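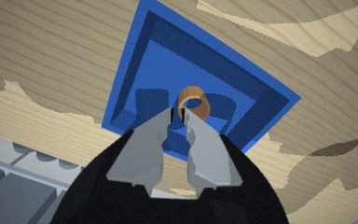
16 May 2020

I spent part of this week going through the visitor and staff screening log at the clinic in Prosgate where I do the records work. The clinic has 40 beds and one entrance in use. Everyone who comes in gets a temperature check and a short set of questions, and the answers go on a paper form that is typed up at the end of the shift.

The form is the weak point. It was written in March and has been changed 3 times. Version one asked about travel. Version two dropped travel and added loss of smell. The current version asks about contact with a confirmed case, but the contact question sits on the back of the sheet, and a good share of the sheets I typed had nothing written on the back at all. A blank can mean "no" or it can mean the question was never asked. I enter those as missing.

The thermometers are a separate problem. We have two Lirkent forehead units at the door and one older ear unit inside. The forehead units read low when a person has just walked in from the parking lot on a cold morning. Waiting a few minutes in the hallway brings the reading up, and the log has no column for whether anyone waited. I added one on Monday's template and then took it out again, as the template is shared with the Jacobs Street site and they do not have a hallway. 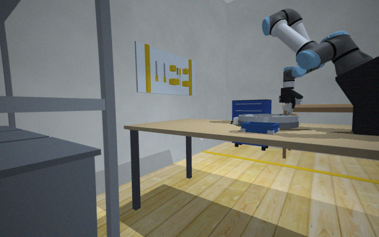 Robot arm over a wooden-topped workbench.

Masks are counted by the box. The last delivery was 1,000 surgical masks, and the storeroom sheet shows them going out by ward. The casualty room draws more than its share on paper, partly from lending boxes to the front desk without a transfer slip. I have asked for slips. Gowns are not on the sheet yet.

Basia is the program we use for the typed log. It exports dates as text, so a sort by date puts 10 May ahead of 9 May. The fix is to split the field and rebuild it, which takes 8 steps by hand or one short script. I wrote the script. It fails on any row where the shift field is empty, and I am leaving that alone for now, as those rows need to be looked at anyway.

Next on my list is matching the staff log against the shift roster for the first half of May. The roster uses initials and the log uses badge numbers, so I need the badge list from the front office before I can start.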